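Kwabena Annan
15/12/2021

Thread on the Ansah house rules, revision 4. Scope: simulated two-arm tabletop packing, small groceries into a soft-lined basket. If your group submits episodes to the shared set, this applies from the next freeze.

There are 18 rules. I will go through the ones that draw the most questions and leave the rest to the document. Rule numbers in brackets.

[1] Scene file is frozen before the first episode. Table, basket, liner, objects, lights, background. Any change to any of them is a new scene with a new name, including a change you think does not matter.

[2] Every object in the scene is declared, whether or not the instruction mentions it. A can that stays where it is for the whole episode still has a mass, a friction value and a collision mesh.

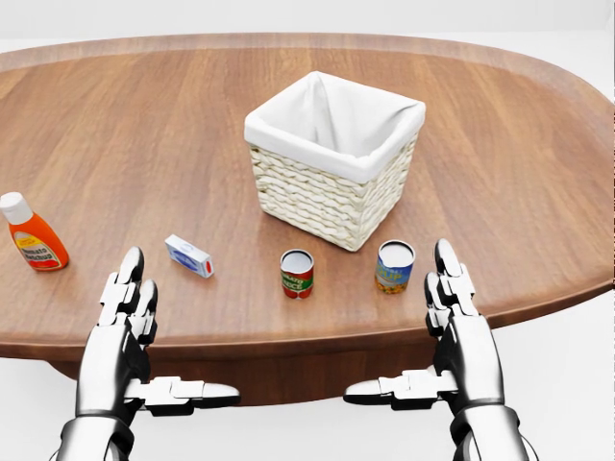

Grusside Manipulation Group / Simulation Practice

[3] Declare both arms. If the task needs one, the other still has a home pose, joint limits and a logged state at every step. "Unused arm" is not a category in the schema and will be rejected by the checker.

[3, cont.] End effector model is declared per side. Left and right are separate fields. Do not fill one and expect the other to inherit it. Revision 3 allowed that and we spent most of October cleaning up after it.

[4] Left and right mean the robot's left and right. Always. Camera left is never used in a label, an instruction or a comment field. For a head view the two usually agree. For a view from behind the shoulder an arm can cross the whole image, and annotators who go by screen position will get it wrong.

[5] Object names are generic in the instruction and specific in the manifest. The instruction says "soup can". The manifest carries the asset ID, the mesh hash and the texture hash.

[5, cont.] If two objects in the scene share a shape class, the instruction must separate them by something visible from the head view. "The can" fails review when there are two cans. "The can on the left" passes, subject to rule 4. "The tomato sauce can" passes if the label can be read at the submitted resolution.

[6] Start state. Both grippers clear of the table and of all objects, zero contact, for the first 500 simulation steps. We read contact from the solver, so a gripper that looks clear and has its collision hull touching the liner will fail.
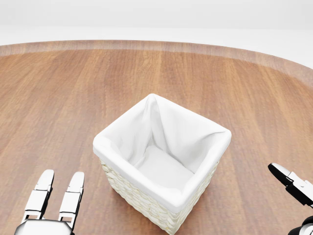

Lined basket between the two end effectors.

[7] The basket. Most failed submissions fail on this one. The wicker is a rigid body. The liner is not. Rim height for collision purposes is measured to the top of the folded liner and never to the top of the wicker.

[7, cont.] If you simplify the liner to a rigid shell, say so in the manifest. It is allowed. It puts the episode in a separate track and the success rates are not compared across tracks.

[7, cont.] Liner settling: let the cloth settle before recording starts. Kinetic energy threshold is in the appendix. Do not settle once and reuse the state across randomized basket poses. The folds will be wrong and in some solvers the corners will jump on the first step.

[8] Success is defined on the object, with the arm excluded. Object fully below the rim plane, supported by the basket or its contents, no contact with either end effector, velocity under threshold for the hold period. All four at once.

[8, cont.] "Gripper is open above the basket" is not success and is not evidence of success. We still receive success labels triggered on the open command. A packet can stick to a fingertip through bad friction settings and travel out again with the hand.

[9] Orientation is not scored unless the instruction asks for it. A flat packet may lie on the floor of the liner or lean on the wall. Both pass. If you want it flat, write it in the instruction and it will be scored as a separate condition.

[10] Reach over the basket. Forearm and wrist links are part of the collision check at full resolution. Several groups run convex hulls on the hand and a single capsule on everything behind it. With a deep reach the forearm passes over the near rim at low clearance, and the capsule either hides a contact or invents one.

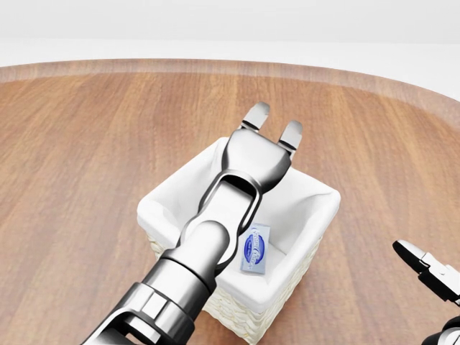

[10, cont.] Minimum clearance between any link behind the wrist and the rim plane is logged as a scalar per step. There is no pass value. We want the number so that a planner which skims the liner can be told apart from one that does not.

[10, cont.] Contact between forearm and liner does not void the episode. It is recorded as an event and published with the episode. Contact between forearm and wicker voids it.

[11] Idle arm during a reach: the idle arm holds position. It may move out of the way if the move is commanded and logged as its own segment. Drift under gravity compensation is not a commanded move. Check your gains.

[12] Occlusion. If the target object is hidden from the head view for longer than the limit in the appendix, at least one additional view must be included. The additional view needs its own calibration entry. Copying the head intrinsics across is the second most common failure after rule 7.

[13] Do not drop occluded frames. Do not interpolate them. Do not re-render them with the arm made transparent. Prongate compares the frame count with the step log and will stop on the first mismatch.

[14] Fallen objects. If a bottle tips over during the episode, the episode continues and the final state is scored as found. The event goes in the log with the step index. If a bottle starts on its side, the start pose goes in the manifest as such and no event is logged.

[14, cont.] Please do not delete tip-over episodes. Failure data is part of the deliverable. The minimum submission is 2,000 episodes and the checker looks for gaps in the episode index. A gap needs a reason code.

[15] Randomization ranges are published with the scene. State them in meters and radians, relative to the table origin. "Small perturbation" is not a range.

[15, cont.] Round and oval tables: the valid placement region is the tabletop polygon shrunk by the object radius. A bounding box is not acceptable. Objects sampled in the corner of a bounding box around an oval table will be over the floor at time zero, and yes, we have received those.

[16] Rendering is decoupled from physics. State both rates. State whether the image at step n shows the state before or after the action at step n. Either convention is fine. Mixing them inside one submission is grounds for return.

[17] Reviewer access. The person who signs the review did not write the scene file. For groups too small to manage this, Unilach will do a cross review on request. Allow two weeks.
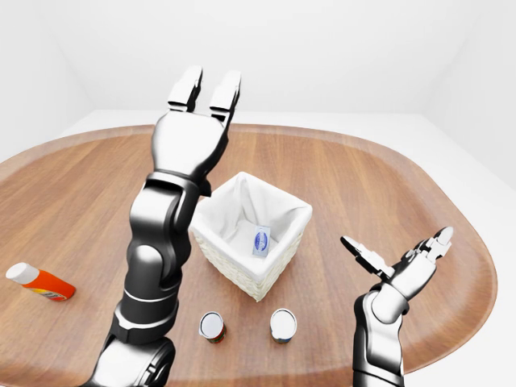

Nii Ankrah: Question on 8 and 14 together. The target is in the basket and meets all four conditions, but a non-target object has been knocked over on the way. Does the episode count as a success, and does the log event change the score?

Success stands. The event does not change the success flag. It is counted in the disturbance figure, which is reported next to the success rate and never folded into it. If your instruction says "without moving the other items", it becomes a scored condition and the episode fails.

Nii Ankrah: Then the disturbance threshold needs to be in the main text. I could only find it in the schema comments.

Agreed, it should move. Logged for revision 5. Until then the value in the schema comments is the binding one.

[18] Corrections. Published episodes are not edited. A bad label gets a correction record that points to the episode, gives the old value, the new value and the name of whoever made the change. Loaders apply corrections by default and can be told not to.

On migration: revision 3 submissions stay valid under revision 3. They can be converted. The converter fills every field it can and leaves end effector model blank on the right side if it was inherited. You fill it in by hand. It will not guess.

We ran the converter and Prongate over the back catalog. More than 23 scenes came back with at least one blank or conflicting field. Owners have the list. Most of the conflicts are rim height, measured to the wicker.

Order of work I would suggest for anyone converting: manifest, then end effector fields, then rim height, then rerun the success test. Rim height changes the rim plane, so success flags computed before that step are stale.

Things revision 4 does not cover: deformable target objects, handovers between arms, anything with liquid, and moving the basket itself. Submit those if you like. They go to the unscored track.

Also not covered: transfer to hardware. Passing these rules says the episode is well described. It does not say the policy will run on an arm, and I would ask people to stop citing the pass mark as though it did.

Comments on the text go in the tracker against the rule number. Comments under this thread will be read but may not be carried over.

Correction to the post on [6]: the 500 steps are physics steps, not rendered frames. The document has it right.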